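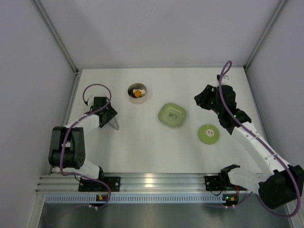 Page last updated in January

Galley and Shore Kitchen Tips for Visiting Crews

Umimstead Harbor Office

Crews berthed at the visitor pontoon may use the shore kitchen in Fitov House as well as their own galleys. The following advice applies to both unless stated otherwise. It has been compiled by the Harbor Office from questions raised at the front desk and from notes supplied by Natalia Figueroa, who manages Fitov House.

Stowing food on board

Transfer dry goods from cardboard packaging to lidded containers before they go aboard. Cardboard takes up damp, and insect eggs are sometimes carried in the folds. Label the lid and the side of each container, as lids are easily exchanged. Cooking directions may be cut from the packet and placed inside.

Cans stored in the bilge should have their paper labels removed and the contents written on the metal in permanent marker. Keep a written list of what is stored under each floorboard and strike out items as they are used.

Onions and potatoes keep best in separate nets, hung where air can pass. Eggs that have been refrigerated at the store must be kept refrigerated on board.

Iceboxes and refrigerators

Chill the box before loading it. Food placed in a warm icebox will use up the first bag of ice within hours. Frozen water bottles last longer than loose cubes and provide drinking water as they thaw. Raw meat and fish must be sealed and placed at the bottom.

Block ice is sold from the Rolland chandlery beside the fuel berth. The shore kitchen freezer is for ice packs only. Bait may not be stored in it at any time.

Pots, pans and lids

On board, a deep pot with a locking or close-fitting lid is preferred to a wide, shallow one. Fill it no more than halfway when the vessel is under way, and fit the stove clamps before lighting the burner. Handles are to be turned inboard.

For scorched food in a stainless-steel pot, cover the bottom with water, add two spoonfuls of baking soda, simmer for 15 minutes and allow it to cool. The residue may then be lifted with a wooden spatula. Steel wool should not be used on board, as loose strands leave rust marks on decks and sinks. White mineral spots are removed with diluted vinegar followed by a rinse.

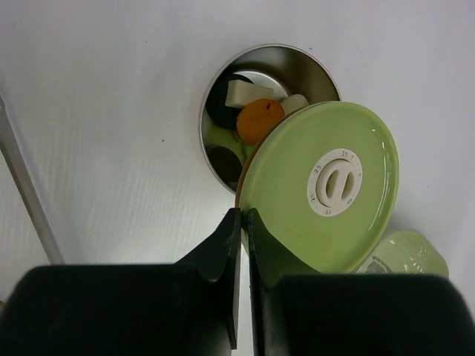
Stainless-steel pot and green lid.

Lids should be dried separately and stored upside down on their pots, with a sheet of paper towel between them. Pots put away sealed will develop a stale odor over a long layup.

Saving fresh water

Wipe plates with paper before washing. Where the harbor water is clean and the vessel is well offshore, a first wash in salt water with a fresh rinse is acceptable. Water drawn inside the breakwater must not be used for dishes or for cooking.

A spray bottle of fresh water is sufficient to rinse cutlery. Pasta water may be kept for soaking pans.

Galley stoves and gas

Close the valve at the cylinder after each use and let the flame burn out before turning off the burner. Connections may be tested with soapy water, never with a flame. Replacement cylinders are available from Rolland on return of the empty one. Flexible hoses should be checked for cracks at the start of the season and replaced by the date printed on them.

A fire blanket is to be mounted where it can be reached without leaning over the stove.

Using the shore kitchen

The kitchen may be booked at the Harbor Office or by calling extension 312 from the pontoon telephone. Each booking allows 4 persons at the counters. Larger parties are asked to cook in turns. The final 30 minutes of each booking are reserved for cleaning.

Shellfish and crab should be boiled with the extractor fan running and the outer door open. Shells go into the sealed bin in the yard and not into the sink or over the pier. Isauro Cortés empties the yard bin each morning before the ferry arrives.

To clear the smell of fish from cutting boards, rub the surface with salt and half a lemon, leave it while the counters are washed, and rinse with cold water. Boards with deep knife marks should be handed in at the office for replacement.

Wet dive gear and oilskins must be left in the drying room. Tea towels may be taken from the hall closet and returned to the hamper below it.

Lost property and missing equipment

Utensils found on the pontoon are held at the front desk until the end of the season. Missing or damaged kitchen equipment should be reported to Nermina Dumitrescu at the Harbor Office before departure.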